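How I Get Through a Giant Outlet Mall in One Day

Posted 14/09/2021 by Senthil Palaniappan

My sister moved out near Lyons a few years back, and every time I visit we end up at the Trulby outlets (116 stores, two food courts, a carousel that plays the same song over and over). The first trip was a disaster. I walked the whole loop three times, bought a belt, and went home with a blister. I've gotten a lot better at it, so this is how I do a huge mall now, start to finish.

Step 1: Get the map the night before

Most big malls put a store map on their website. Print it or save it to your phone, and do it at home, because the signal inside Trulby is terrible once you're past the cinema. Circle the stores you really want. I cap myself at six, and my sister says that's too many.

Check the opening hours of each store while you're at it! The mall might open at ten, but some of the smaller shops at Trulby don't roll up their shutters until eleven, and the restaurants keep their own schedule.

Step 2: Pick your parking lot, then your stores

People do this backward. They grab the first space they see and then hike. Look at your circled stores and find the entrance closest to the last one you plan to visit, which is where you'll have the most bags. At Trulby I use the garage on the north side, and I take a picture of the row number before I lock the car. I once spent 31 minutes looking for a gray hatchback in row 104 when I'd parked in row 14. Take the picture.

Step 3: Walk the far end first

The shops by the main doors fill up early and stay full. Go straight past them (I know, I know, the pretzel place) and start at the far end of the building while it's quiet. Fitting rooms are empty, the staff have time to check the back for your size, and you're drifting toward your car all day long.

If you need anything heavy, save it for the end. Janolden, the big kitchen and home store, will hold a purchase at the pickup desk until closing, so I pay in the morning and collect on the way out.

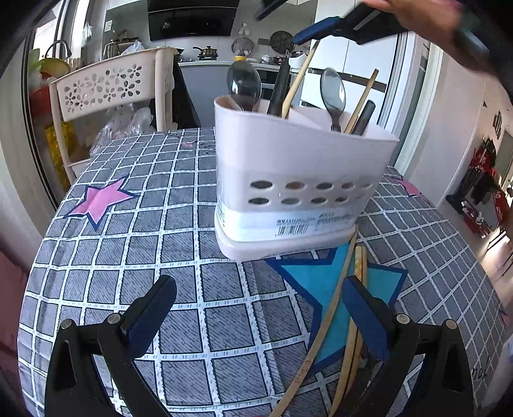
Can you return something to a different branch of the same outlet store?

It depends on the chain, so ask at the register before you pay. Plenty of outlet branches only take back what was bought at an outlet, and the regular stores may turn you away even with a receipt.

Step 4: Eat at the wrong time

Lunch at 11:15 or lunch at 2:30. Anything in between and you'll be circling with a tray, staring at strangers to see if they're finishing. The upstairs food court is smaller but has better seats, and the noodle counter up there is my favorite thing in the building. If you have kids along, the downstairs one is next to the carousel, so you can take turns.

Bring a water bottle. There are fountains by every set of restrooms and a bottle from the kiosks costs a silly amount.

Step 5: Do the fun stuff on its own ticket

A lot of malls now have rides, an ice rink, mini golf, that kind of thing. Trulby has Bomside, an indoor climbing and trampoline place, and I made the mistake of trying to squeeze it in between two shoe stores. Book the first slot or the last slot and leave the middle of the day alone. With the first slot, you can put your bag in a locker before there's anything in it. With the last one, run your shopping out to the trunk before you go in. Wear socks, too, or you'll be buying a pair of theirs.

Book online if you can. In November, when the holiday shoppers show up, the walk-in line goes past the escalators.

Step 6: Know when to stop

I set an alarm for four in the afternoon. When it rings I sit down with the map, cross off what's done, and pick one last store. Then I stop at the pickup desk and head for the garage. Everything I've ever regretted buying at a mall, I bought after five o'clock, including a lamp shaped like a goose.

Put the receipts in one envelope when you get to the car. Outlet return windows can be short, and I write the earliest deadline on the front so it doesn't sneak past me.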